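Household Skills, Block 3: Pans and Lids
Handout for session 4. Bring it with you, we will use the table at the end.

Last week was knives and boards. If you missed it, get the notes from Oda Hedlund before you come to the kitchen, as she will not repeat the safety part.

## 1. What we mean by a saucepan

A saucepan has one long handle, fairly straight or gently rounded sides, and usually a lid. A pan with two short handles is a casserole or a stockpot. A frying pan is wide and low. Recipes are loose about these words and you will see "pot" used for all of them. In this course we use them as above, and the assessment sheet does too.

Size is given either as the width across the top in centimetres or as capacity in litres. When you buy a replacement lid it is the width that matters. Measure the inside of the rim, where the lid sits, and write it down before you go to the shop.

## 2. Parts of the pan

Terms you should know for the written part:

- **Body**: the bowl of the pan, inside and out.
- **Rim**: the top edge of the body. The lid rests here.
- **Bracket**: the piece that joins the handle to the body. Often metal even when the handle is not.
- **Handle**: what you hold. Check whether it is safe in the oven before you put it there.
- **Hanging hole**: the opening near the end of the handle.
- **Lid band**: the metal edge round a glass lid.
- **Knob**: what you lift the lid by.

Older pans may have the handle riveted on. Newer ones are often screwed or welded at the bracket. A screwed handle works loose in time and should be tightened when the pan is cold.

## 3. Putting a pan down

Most of the marks on our tables come from pans. The rule in the Bakke kitchen is that a pan never goes straight on the table, clean or dirty. It goes on a mat. The felt mats are for cold pans only. For anything off the hob use a trivet from the drawer under the window.

Place the pan well inside the edge of the mat, so that the base is fully supported. Then look at the handle. On the hob, the handle is turned to the side so that no one walking past can catch it. On the table, for the lifting exercise, it points towards the person doing the exercise. Return it to the side when you have finished your turn.
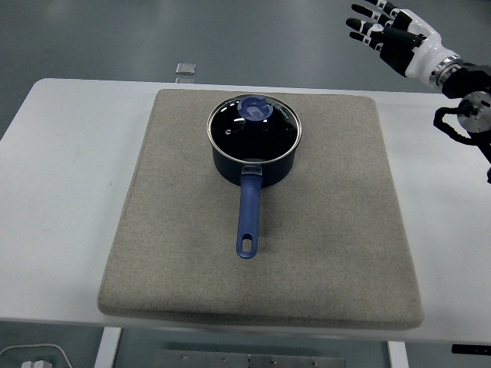
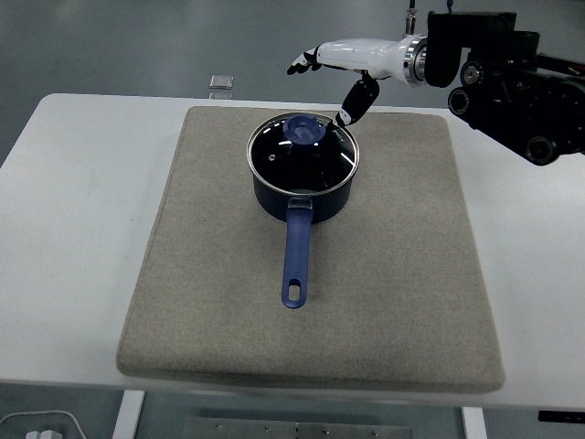 Glass lid, steel band, blue knob and handle.

## 4. Lifting the lid

Do this with a cold pan first. You will each have three tries.

1. Stand square to the table, feet apart.
2. Steady the handle with one hand. Grip it lightly, close to the body but clear of the bracket.
3. Take the knob with the fingertips of the other hand.
4. Tilt the far side of the lid up first, so the opening faces away from you. With a hot pan, this sends the steam away from your face and wrist.
5. Wait a moment, then lift the lid clear.
6. Put it down upside down on the mat, knob underneath, or hold it over the pan to let it drip.

Left-handed students swap hands. Åsmund Rønning can show you, he is left-handed himself.

Common faults: lifting straight up, leaning over the pan to look in, and putting the lid down on its band so that it slides. A hot glass lid must not go into cold water or on to a wet worktop. Leave it to cool.

## 5. Washing and checking

Wash the body with warm water and a soft sponge. No steel wool on coated pans. The lid needs more care than people give it. Food collects under the metal band and round the base of the knob, and you need a small brush for both.

Before a pan goes back on the shelf, check:

- Does the handle move when you twist it?
- Is the knob tight?
- Are there chips in the glass? If so, the lid goes in the repair box.
- Is it dry inside and under the band?

We have 26 pans at Bakke and 30 lids, so there are always spare lids that fit nothing in particular. Do not force one on. If you can't find the right lid, use a plate for the time being and tell Ragnvald Viklund, who keeps the list.

## 6. Storing

Pans can be nested if you put a cloth between them. Lids stand on edge in the rack. Hang a pan only if the hook goes easily through the hole in the handle and the pan does not touch its neighbour.

## For next time

Look at one saucepan at home and fill in the table. Rough measurements are fine.

| | Your pan |
|---|---|
| Width inside rim (cm) | |
| Capacity, if marked | |
| Material of handle | |
| How the handle is fixed | |
| Type of lid | |
| Anything loose or damaged | |

Also read the Killenen booklet, section on hobs, up to the part about gas. We only have electric here so you can skip the rest.

The practical is in late May. It is done in pairs and takes 46 minutes including washing up. Anisa Mandagi has the sign-up sheet. Aprons are in the Closerlow cupboard, please put them back there.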